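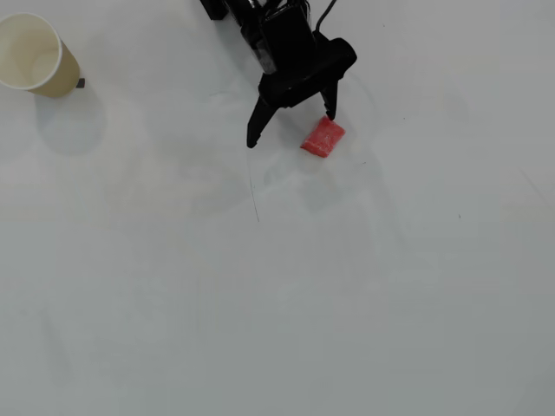

Anexo 1. Tampo branco com marcas e riscos leves.

Chamado: figura de resina com base réplica, linha Cistcombe (monstros clássicos)
Loja: Millow Colecionáveis
Abertura: 01/08/2023
Estado: resolvido com pendência

Problema relatado: a figura inclina para a frente quando encaixada na base. O pino do pé esquerdo entra só até a metade. Capa de tecido e lanterna removível sem defeito.

Verificação 1. Conferido o número da tiragem na sola: 200 de 1,000. Pertence ao lote com base Illow, segunda versão. O furo dessa base é mais raso que o da primeira.

Verificação 2. Pino medido sem a figura na base. Comprimento dentro da tolerância. Rebarba de resina no fundo do furo.

Ação: remoção da rebarba com broca manual, sem motor. Aquecimento do tornozelo em água a 40 graus e realinhamento. Não usar secador: a tinta do casaco mancha.

Resultado: o pino entra por completo. Inclinação residual mínima, visível só de perfil.
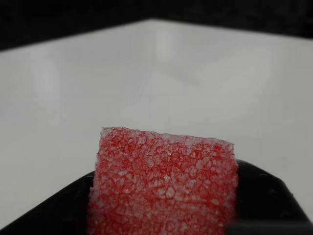 Anexo 2. Bloco de espuma vermelha e branca, borda superior irregular.

Verificação 3. Cliente informa folga entre a mão direita e a lanterna. Reproduzido. O encaixe foi alargado na fábrica; a peça cai com a figura inclinada mais de 11 graus. Aplicada massa adesiva removível. Cola instantânea não recomendada, embaça o verniz.

Pendência: mão de reposição solicitada à Wysocka, distribuidora da linha. Previsão de envio em janeiro. O chamado permanece vinculado ao pedido original até a chegada da peça.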